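How to clean wooden tables and cabinets with metal edges
Updated 9 Jan 2023

In our flat we have a light wooden table and a cabinet with a metal strip along the edge. Both are easy to live with, but both collect grease and grey dust in places where the cloth does not go by itself. I clean them properly twice in a year, the last time in October. On other days they get only a quick wipe.

I write down my way of doing it for readers who asked after the page on floors. It takes one morning with pauses. If your furniture is an antique, or finished with shellac or only with wax, please do not follow this page. Such furniture needs other methods.

What you need

Two soft cloths. I use the Inik cloths, the thin ones, but an old cotton pillowcase cut in four pieces is equally good.
A bowl with lukewarm water and a few drops of washing-up liquid.
A soft toothbrush.
Wooden toothpicks or cocktail sticks.
A dry towel.
For scratches: a wax stick in the colour of the wood. Mine is number 2226 from Barkico.
For the metal: a small amount of Tuneck paste. This is optional.

I do not use vinegar on the table. Some people do and are happy with it, but on our first table it left a dull place that I could never repair.

Step 1. Take everything from the table

It sounds obvious, but I have many times cleaned "around" things, and then the result is a map of islands. Take away also the small things that live on the table always, the salt, the candle, the container for cotton pads or sugar or whatever you keep in it. Put them together on a tray, so that you can carry them to the sink in one go.

Wash the bottoms of the containers before they return. A frosted white container is especially dishonest here. It looks clean from the side, and the sticky line is under it. Lift it, turn it over above the sink (with the lid closed, please) and wipe the base with the soapy cloth. If there are seams or grooves around the body, go along them with the toothbrush, slowly, one after another. Rinse and let it stand on the towel until it is fully dry.

On frosted surfaces do not use the rough side of the sponge. It makes shiny spots, and they do not go away. For tea stains I make a paste from baking soda and water and rub it with my finger. 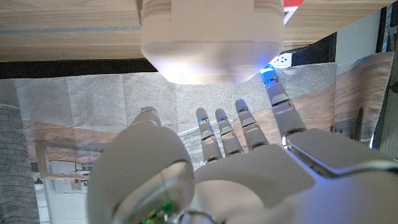

Step 2. Clean the table top

Brush off the crumbs first, with your hand or a dry cloth. Then wet the cloth, wring it out as strongly as you can, and wipe always in the direction of the grain. The cloth should leave a trace that disappears in several seconds. If it leaves drops, it is too wet.

I divide the table in my head into strips as wide as my hand. Our table is 110 cm long, so it goes quickly. After each two strips I rinse the cloth, and when the water becomes grey I change it. Then the same with clean water, and then dry with the towel.

For dried spots (jam, porridge, egg) put the damp cloth on the spot and leave it for three minutes. Afterwards it usually comes off with the fingernail. If not, repeat. A knife or a metal scraper is not a good idea, even when you are sure of your hand.

Rings from hot cups are a different matter. If the ring is white, it is often only in the finish and may become weaker after some days of drying. If it is black, water has gone deeper and cleaning will not help.

Step 3. The joints and the line under the top

Many tables have a narrow line somewhere, where two parts meet, and the dirt sits exactly there. Take a toothpick, wrap one corner of the cloth on its end and draw it along the line from left to right. Do not go back and forth, because then you push the crumbs deeper. Wipe the toothpick often.

Then bend down and look under the edge of the table. Here are the fingerprints of everybody who has pulled his chair closer. Wipe this edge with soapy cloth and dry it. If you have black parts under the top, use a separate cloth for them.

Step 4. Cabinet sides and doors

Start from the top and go down. Our cabinet is 185 cm high, so I need a stool for the first part. Large panels with a vertical grain are wiped from up to down in one long movement, and each movement covers the last one a little. If you make circles, you will see them in the evening when the lamp is on.

The lowest part of the panel, near the floor, is the dirtiest. There is dust from the vacuum cleaner, marks from shoes, and splashes from when the floor was washed. I do this part last and with fresh water. Also dry it very well, because water which stays between the panel and the floor can make the wood swell.
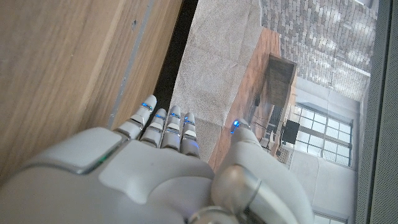 Before you touch the metal with any paste, clean it first only with soap and water. In most cases this is enough. A thin strip has two sides where it meets the wood, and in both there can be a dark thread of old grease. Run the dry toothbrush along it, then the slightly damp toothbrush, then the corner of the cloth.

If the metal is still dull, take Tuneck on a cotton bud, an amount like a grain of rice, and rub 10 cm at a time. Try first in a place which is not visible, as painted or coated strips can lose their colour. Keep the paste away from the wood. I put masking tape along both sides, and I remove it in the same hour.

A strip that has come loose should be glued again before you clean it, and the glue must dry for one night. When I had this problem I asked in the small furniture workshop Borkowska, and they told me to use contact glue, very thin, and to hold the strip with tape. It has held since then.

Step 5. Small scratches

Do this only on dry and clean wood. Warm the wax stick in your hand, press it across the scratch, not along it, and take off what is too much with a plastic card. Polish with a dry cloth. If the colour is too dark, you can take it out with a toothpick and begin again. Buy the lighter colour if you hesitate between two.

Deep scratches will stay visible. With wax they only become less noticeable.

Step 6. Put things back

Wait until the table is dry to the touch everywhere, also at the joints. I leave it empty during lunch and we eat in the kitchen. Then I bring the things back from the tray – and usually one or two of them find another home, for example in the drawer.

If you want to protect the places where containers stand all the time, use felt circles. The self-adhesive ones cost little, but they catch dust at their edges, so look at them each time you clean and change them when they become grey.

How often

Table top: every day with a damp cloth, and dry after.
Bottoms of containers: once in a week.
Metal strips: once in a month with soap, paste only when needed.
Cabinet panels: each season, the lowest part more often if you have a dog.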